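Lorna Yap
03/01/2022

Neues Jahr, neue Küchenordnung. Ich habe mir vorgenommen, dass auf der Arbeitsplatte nur noch liegt, was täglich gebraucht wird. Mit dieser Regel habe ich jetzt einen Vormittag lang verhandelt und bin mir in fast allen Punkten entgegengekommen.

Punkt eins: der Schubladenkasten aus hellem Holz. Sollte Platz schaffen. Braucht dafür Platz. Obendrauf steht jetzt der Teller mit der Zitrone, daneben das Kästchen mit den Tütchen, und vor der offenen Schublade liegt das große Brett. 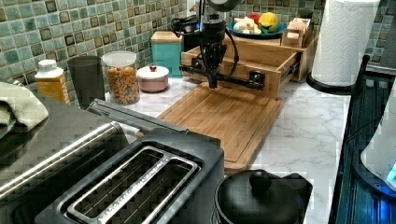
Schublade auf, Brett davor, Zitrone thront.

Zu den Fliesen, weil gleich wieder drei Leute fragen: Grün und Blau, Glasmosaik, war schon vor mir da. Meine Mutter findet, das sehe aus wie ein Hallenbad von 1960. Sie meint es nicht als Kompliment, ich habe es als eines verbucht.

Die Dose in Türkis bleibt. Passt zum Teller, mehr Argument braucht eine Dose nicht.

Punkt zwei: Bretter. Bambus will nach dem Abwischen geölt werden. Das Öl von Corken habe ich im September gekauft, mit den besten Absichten und bis heute ungeöffnet. In der Anleitung steht, man solle es »regelmäßig« anwenden. Einmal im Leben ist auch eine Regel.

Punkt drei: der Wasserhahn. Dunkle Bronze, sehr elegant, zeigt jeden Wassertropfen und jeden Fingerabdruck seit Einzug.

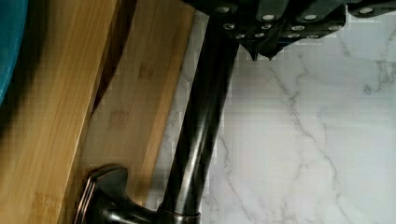
Am Griff kommt am Rand inzwischen Kupfer durch. Im Laden nennt man so etwas Patina und nimmt Aufpreis. Ein neuer wurde mir für 681 Euro angeboten, da habe ich die Patina spontan liebgewonnen.

Zwischenstand: ungefähr 83 Prozent der Sachen stehen wieder dort, wo sie vorher standen, nur etwas gerader. Die Gewürze mache ich morgen. Oder im September, da wird das Öl ein Jahr alt.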